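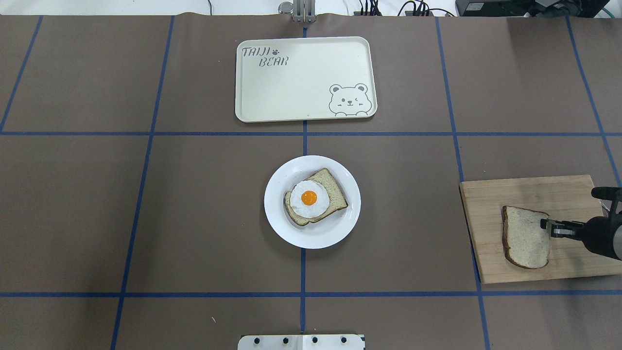
Blue tape on brown paper, with the tray at the top centre.

The Liltatier tongue lost its front on a Saturday, while I was boiling rice.

We were three in the hut at Iltamby that season. Nomvula Fourie was the leader and the only one who had wintered before. Hlongwane looked after the generator and the radio. I read the satellite pictures, which came to us twice a day through a slow connection, one grey stripe after another. It was August and the sun stayed above the hills only a short time.

For many weeks the crack had been growing. In the beginning it was a line so thin that I took it for a fault in the radar. Then it had a bend, and after the bend it had a branch. Each morning I measured it and wrote the length in the book, and each morning Nomvula read the number and said nothing. She put a small mark beside it with her pencil, and went to feed the stove.

"You could say if it is correct," I told her once.

"If it was wrong I would say it," she answered.

I had come to Iltamby with big expectations. In my country there is no ice except in drinks, and my mother told all the neighbours that I was going to watch over a glacier, as one watches over a sick uncle. I wrote to her that this was more or less true. The glacier did not know that I was there. I knew everything about it — its speed, its thickness, the year when the first surveyor gave it a name — but I had walked on it only one time, tied with a rope between the other two, and I had looked mostly at my boots.

On that Saturday the evening picture was late. Hlongwane went out to clean the antenna and came back with snow in his beard, complaining about the Dullusix receiver, which he hated as if it were a person. I put the rice on. Nomvula was darning a sock.

The sound was not what I had imagined. I had expected thunder. It was more like a heavy door which somebody closes in a house far down the street, and then the spoons moved a little on their hooks. Hlongwane looked at the generator switch, because for him every sound was the generator. Nomvula put down the sock.

"Write the time," she said.

I wrote 17:14. My hand was not steady and the seven looks like a one, so later I had to explain it in the report.

We dressed and went up to the ridge with the lamps, but of course we saw only darkness, and lower down a kind of mist which had no edge. The tide pole was groaning. There was a smell I did not know, like stones from the bottom of a well. We stood there until Hlongwane said that his feet had finished. When we came in, the rice was burnt to the pot, and we ate the top part with tinned fish.

The picture arrived at 3 in the morning. I sat alone with it, stripe after stripe. First the hills, which were the same. Then the upper ice, the same. Then came the place where my crack had been, and after it a band of black water, very straight on one side, and beyond the water a white piece that had turned already a little towards the north.

I measured it — 37 kilometres on the long side. I measured again and it was still 37. I entered it in the book under number 1697, and then I did not know what to do with the ruler. There was no more crack to measure in the morning.

I did not hear Nomvula come. She had the blanket around her and her hair was loose, which made her look younger. She bent over the screen for a long time.

"The map in the corridor must be changed," I said. "Also the one in the school books."

"Yes."

"Does it become usual, when you have seen some of them?"

She thought about it. Then she took the pencil from behind my ear, found the line in the book and put her small mark next to the number.

"Go to sleep," she said. "At eight we have to scrub that pot."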